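How to Host a Blind Beer Tasting at Home

Filed under: Drinking With a Purpose. 25 Jun 2018

Everybody has a friend who can pick out his favorite pale ale anywhere, any time, with a head cold. A blind tasting is the kindest way to check. I have run a fair number of them in my kitchen and have been humbled in most, including the evening I gave top marks to the can I keep for cooking sausages.

What you need

One style of beer, six different examples. Stay inside the style. Comparing a stout with a wheat beer teaches you that one of them is dark.
Identical glasses, small ones. Jelly jars will do.
Masking tape and a marker.
Plain crackers and a pitcher of water.
A pourer who doesn't mind missing the fun.

Step 1. Chill everything together

Put all the beer in the same fridge the night before. Take it out 15 minutes before you pour if it's a lager, a little longer for anything strong. Ice-cold beer tastes mainly of ice-cold, and a bad one can hide in there for a whole evening.

Step 2. Label the glasses

Use letters. Numbers make people think number one is winning. The pourer writes the key on a slip of paper and puts it in a pocket. My friend Glykeria Spanos once left the key on the counter under the crackers, and we had an unusually accurate round.

Step 3. Pour short

Two or three ounces each is plenty. Pour in another room, hide the cans, and carry the glasses in on a tray. Pour down the middle so you get some foam, which carries a good part of the smell.

Step 4. Taste in silence

This is the hard one. The first person to say "banana" has ruined it for the whole table, and by the second sip they will all be tasting banana. Smell, sip, write, cracker, water, next. Ten minutes of quiet, then argue as much as you like.
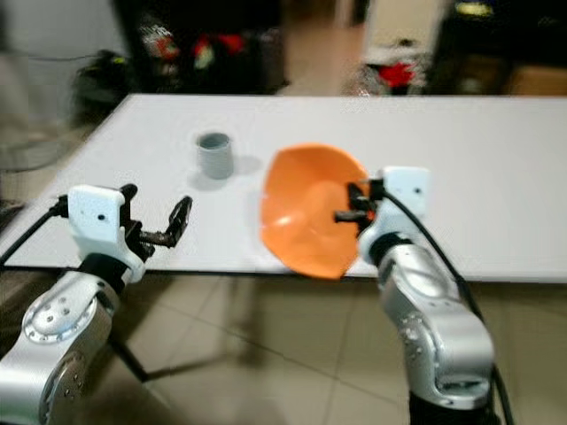
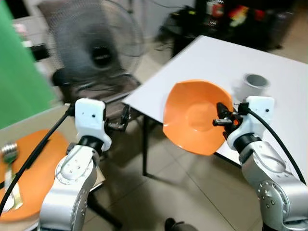 Step 5. Score it simply

I've seen score sheets with 12 categories, one of them "lacing." Use 2: would you finish the glass, and would you pay for another? Mark each out of five and add them up.

Step 6. Read out the key

Go from last place to first, slowly. At our last round the Samesberg pilsner, which Aliki Kyriakidis had praised for a week beforehand, came in fifth. She asked for a recount and got one. Still fifth.

Keep the sheets. If you run another tasting in January, slip one of the old beers back in and see how far the scores have wandered. Mine wander a lot. Finish the leftovers with something salty, and make sure your guests have a ride home.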